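Notebook, teleop bench
2022-08-15

12 comments
3 shares

Carried on with the tray task in the simulator. Aim for the day was to finish the second batch of demonstrations with the handheld controller and find out why the first batch trains so badly. Got the batch done. Only have half an answer on the training.

Set-up as before: white table, wooden tray, plain wall, one light. Operator holds the controller, the arm follows with the clutch held down, trigger closes the fingers. Controller to arm scaling was 1:1 in the first batch. I changed it to half for the last part of the approach, switched in by the side button. It makes the low part of the move much easier to hold steady, but you run out of arm if you forget to clutch and bring your hand back. Forgot several times. Those runs are kept but marked, as they have a long pause in them where the arm sits still above the tray.

Count for the batch: 94 demonstrations saved. I went through all of them at double speed afterwards and marked each one good, usable or bad. The rule I used for bad was any contact with the tray wall hard enough to shift the tray. A light brush that leaves the tray where it was counts as usable. The first batch had no such rule, and whoever was driving decided on the spot, me included. I think this is a good part of the problem. There are runs in there where the tray gets shoved right along the table and the episode is still down as a success because the block ended up where it should.

Log for the two batches together is now 2,367 segments after cutting at each clutch press. That is more pieces than I wanted. The cutting script treats every release of the clutch as the end of a segment, including the tiny accidental ones when your thumb slips. Need a minimum length. I'll try dropping the very short ones and joining the neighbours back up, then look at whether the joins jump.

Controller notes. The Prata grip is more comfortable than the old one for a long session but the trigger has a dead patch at the start of its travel. You squeeze, nothing happens, then the fingers close quickly. In the replays you can see it as a sudden close with no slow part. A policy trained on that learns to snap shut, and when the block is slightly off centre it gets flicked away. I put a curve on the trigger value so the close begins earlier and goes slower. The last part of the batch has this. The earlier part doesn't, so don't mix them without checking the settings column.

Also tried guiding by hand again on the real arm in the next bay, for comparison, with the same order of moves. Gravity compensation on, one hand on the wrist, one on the elbow. Paths come out smoother than with the controller, and the approach is nicely curved where the controller ones are all straight down and then sideways. Against that, your own arms are in view of the wrist camera for half of it, so the pictures are no use for training as they stand. Could record the path by hand and play it back with nobody near, then keep the pictures from the playback. Boltemano did it that way on their drawer work and were happy with it. It doubles the time for each demonstration. For the tray I don't think it's worth it while the simulator version is still this shaky.

Depth is the main trouble when driving by controller. On a flat screen with one fixed view it's hard to judge how far the finger is from the back wall of the tray. People come down too far forward, feel nothing because there's no force coming back to the hand, and carry on. I drove half the session with the fixed view only and half with the extra side view open in a small window. With the side view I hardly touched the walls. It does split your attention, and I was slower on the first few until I got used to glancing across.

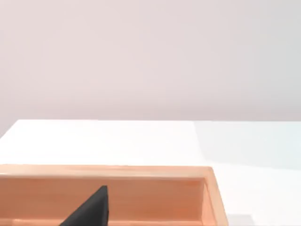 The other thing that helps is going down inside the walls first and only then moving towards the block. If you come in at a slant over the rim you have to think about height and distance together. Straight down, stop, then across is dull but it works, and a new operator can be taught it in a few minutes. The cost is that all the demonstrations end up looking the same, and the policy has never seen a recovery from anywhere else. I added a handful at the end where I started the finger low and close to a wall on purpose and drove out of it. Want more of these before the next training run.

Lighting: left alone for now. The plan from January was to vary the light direction and the wall colour between episodes, and that still has to happen before anything goes near the real bench. Doing it now would only make it harder to tell bad driving from bad vision. Same for the wood texture on the tray.

Training run on the first batch, with the bad ones taken out by the new rule, was started after lunch and had not finished when I left. Loss was dropping a bit faster than last time. I don't read much into that. The number to look at is how many of the test starts it completes without moving the tray.

Problems to fix:

- Clutch chatter, see above. Minimum segment length.
- The recorder dropped frames in 3 of the runs when the side view window was resized. Fixed the window size in the launch file. Those runs are marked bad.
- Reset puts the block too close to the front wall every so often, and the fingers can't get round it. Shrink the spawn area.
- Settings column is filled in by hand. It should be written by the recorder.

The export for Lerkow needs the joint angles as well as the gripper pose, and we only save the pose. They can be worked out afterwards but the elbow may come out on the other side. Better to save both from now on. I have changed the recorder and checked it on 2 short runs, and the file opens in the Edisard viewer with both sets of tracks lined up.

Next session: finish the recoveries, all with the side view open and the new trigger curve. Then retrain on the second batch alone and compare with the cleaned first batch on the same starts. Controller is on charge on the shelf by the door. Please leave the scaling at half if you use it, or write down here that you changed it.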